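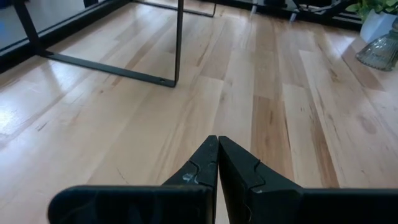 News > Local > Utilities

Latest Council Roads Water Sports Archive

Hafstein to replace water main under Skolov Street

October 28, 2023

The Hafstein water department will replace 236 meters of cast iron main under Skolov Street, starting in January. The new line is ductile iron with a cement lining and will serve the same connections as the old one.

Leif Brynjólfsdóttir, the department's network engineer, said the pipe has lost wall thickness at the joints. Pressure in the zone will be held at 6 bar during the changeover — the current setting.

Work will proceed in 2 sections, north end first. Residents will be fed from a temporary surface line while each section is flushed, disinfected and sampled. Parking on the east side is suspended for the length of the job. The contractor is Plorlow.

Comments

gukstreet: Does the surface line freeze? January is a strange month to pick.

Fredy Ospina: They insulated it on Mill Road and ours ran fine.

tapwatcher: Any word on the valves at the south end? Two of them leak.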